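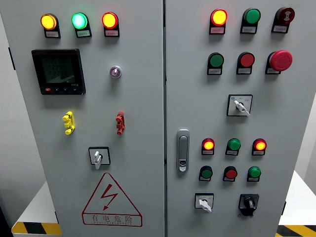

Zsófia Halász asked for the plant room sheet to show what was left open last time, so open items now come first.

Primcombe Baths, plant room and switchgear, monthly check
Date: January 30, 2026
Sheet 142

Carried over
Door closer on plant room: still slams. Part ordered from Guvitz.
Spare fuses: box restocked, list on lid is out of date.

Access
Door locks and opens from inside without key: OK
Floor clear for one metre in front of cabinets: NOT OK. Two drums of pool salt moved to the store during the check.
Emergency light, test button: OK

Control cabinets
Doors shut and latched: OK
Pilot lights checked, labels in place under each: OK
Supply meter display readable: OK
Vent filters: grey with dust, change in February
Key kept in office safe: OK — tag is missing, please replace

Pumps
Guards fixed: OK
Pump 2 gland: slight drip, tray emptied. Look again in 10 days.
Isolator padlocks: one short. Rivera contractors may still have it.

Fire
Extinguisher 2906: in date, pin in place
Door seal: torn at the bottom corner, job raised

Comments
The salt keeps ending up in front of the cabinets because the store is locked at delivery time. Nusten have been asked to ring ahead.

Checked by: Eduardo Macapagal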